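Home and Shared Workshop Builds > Arms and Grippers
Posted 13 June 2019 by Mohsin Talpur

Wrist camera and glossy dishes: request for comments before the mount is fixed

The Londale shared workshop has been building a small table-setting arm since April. The arm picks dishes from a serving tray and will, in its final position, place them on a shelf. Members have asked that the design be reviewed by persons outside the workshop before the camera bracket is bonded to the wrist, as the bracket cannot be removed afterward without cutting. I am submitting the relevant details on behalf of the build group.

The arm is a Minhas kit with a two-finger gripper of our own design. Control runs on a Rirkar board. The camera is mounted at the wrist and looks forward past the fingers. The work area is currently at floor level, on tile, with the arm base clamped to a low stand. The dishes are square with rounded corners, and they are carried on a black tray with a raised border. The tray was selected by vote of the group for its contrast with the dishes. 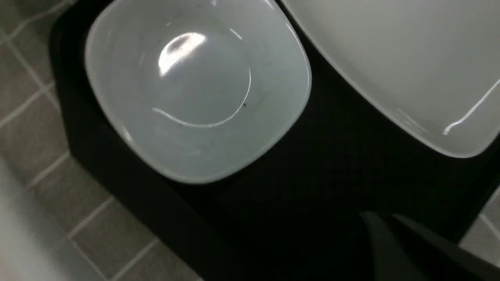
The software locates the rim of a dish, estimates its nearest corner, and brings one finger inside the wall and the other outside it. The required accuracy at the rim is 2 mm. With matte test blocks of the same height, the arm meets this figure without difficulty. With the dishes, the estimate is frequently wrong by as much as 15 mm, and the error is nearly always toward the middle of the dish. The group's present view is that the software accepts a reflection on the inner wall as the rim.

The following questions are put to the forum. First, should the camera be moved farther from the fingers, or tilted, before the bracket is bonded? Second, is the black tray a suitable choice, given that our fingers are also black? Third, has any member obtained acceptable results on glazed or glossy dishes with a single wrist camera and ordinary ceiling lighting?

Replies limited to the camera and the lighting would be most useful. The gripper fingers are under separate review.

Reply by harrowgate_bench

Thank you for the clear statement of the problem. I would advise against bonding the bracket at this stage, whatever the outcome of the discussion. A clamp with a locating pin will hold position well enough for testing and may be replaced later.

On the matter of reflections, the position of the camera will have only a modest effect. A curved inner wall will return the ceiling light to the camera from almost any angle. If the camera is tilted, the highlight moves along the wall and remains bright. The correction should be made at the light source. A sheet of white fabric or diffusing film stretched over the work area will spread the highlight and soften its edges, and the rim detector will then have less reason to prefer it.

I would also ask whether exposure is set automatically. A large area of black tray will cause most small cameras to raise exposure, and the dishes will then lose detail exactly where it is needed.

Reply by Mohsin Talpur

Exposure is automatic at present. The group had not considered the effect of the tray upon it. I will arrange a test with fixed exposure and report the result.

Reply by tallow_and_pine

I must respectfully disagree with the previous member concerning diffusers. Our workshop in Mindville installed one above a similar cell and removed it within the month. It reduced the strength of the highlights, but it also made them wider, and a wide soft band along an inner wall was mistaken for the rim more often than a narrow bright line had been. A narrow line can at least be recognized by its width and rejected.

My recommendation is to leave the lighting as it is and to use two views. Take one picture, move the wrist 30 mm to the side, and take another. The rim will shift between the pictures in a manner consistent with its known height. The highlight will not. Any line that fails the test is discarded. The arm already has the means to do this, and no additional hardware is required.

On the second question, the black tray should be retained for the dishes, and the fingers should be marked. A strip of colored tape on each fingertip is sufficient.

Reply by harrowgate_bench

The method described by tallow_and_pine is sound in principle, but it depends upon the accuracy of the wrist movement. On a kit arm of this class I would not assume that a commanded move of 30 mm results in a move of 30 mm. The original poster should measure this before relying on it.

I maintain that the diffuser was removed too early. If it was hung close to the cell, wide bands are to be expected. It should be large and placed as high as the ceiling permits.

Reply by tallow_and_pine

It was as high as the ceiling permitted. The ceiling in question is a low one, and I accept that this may account for part of the difference between our findings.

Reply by Mohsin Talpur

The group has completed a test with fixed exposure, and I thank both members for their advice. Exposure was set against the brightest dish, which made the tray almost uniformly dark. The number of false rims on the large dish fell considerably. The small bowls improved very little. Their walls are steeper relative to their width, and the highlights lie close to the true rim.

The arrangement used for this work keeps the small bowls together on one side of the tray and the large dish on the other. Members who wish to comment on spacing may refer to the view below.

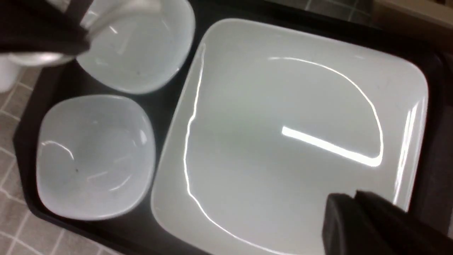

Wrist view of the tray, with the two small bowls at left and the large dish at right.

Spacing is a matter of some concern to the build group. The outer finger must descend between a bowl and its neighbor, and there is little tray showing in that gap. One proposal is to approach each bowl only from the side that faces the tray border. Another is to fit the tray with locating strips so that the gap is always the same. The second proposal was not favored, as the strips would have to be removed for washing.

I have also been asked to raise the subject of small marks. There are dark specks on the inside of the bowls. One member has suggested that these be used as reference points for tracking, as the detector finds them readily.

Reply by ferrule_fourteen

I would strongly discourage the use of specks as reference points. A crumb may be wiped away and a flaw in the surface may be present on one bowl and absent on the next. The software should be instructed to ignore any dark feature below a certain area when it lies inside the rim. If reference points are desired, print a marker and attach it to the tray border, where it will not interfere with the dishes.

With regard to spacing, I suggest that the group consider the order of removal. If the large dish is taken first, the small bowls may each be approached from the open side of the tray and the gap between them ceases to be of importance. This requires a change to the task list only.

Reply by harrowgate_bench

I support the recommendation on order of removal. I would add that the tray itself may move when the large dish is lifted. A tray resting on tile has very little to hold it. Rubber feet or a mat beneath the tray would be prudent, and the tray should be located again after each pick in any event.

Reply by tallow_and_pine

I agree on the mat. I do not agree that the tray needs to be located again after every pick once the mat is in place, as this will add time to every cycle for a small benefit. A check at the start and one at the end should be adequate.

Reply by Mohsin Talpur

The comments have been placed before the build group and the following has been agreed.

The bracket will be clamped and not bonded. Exposure will remain fixed. The two-view method will be tried over 100 picks, once the wrist movement has been measured with a dial gauge. The large dish will be removed first. A mat will be placed beneath the tray, and a printed marker will be attached to the border. The proposal concerning specks has been withdrawn by the member who made it.

No decision has been reached on the diffuser. Opinion within the group is divided in much the same manner as it is in this thread, and the workshop does not presently have fabric of a suitable size.

Reply by ferrule_fourteen

Please record the failed picks separately for the large dish and the small bowls when the trial is carried out. A single combined figure would conceal the difference already observed.

Reply by Mohsin Talpur

Noted. The log sheet has been amended to show them in separate columns.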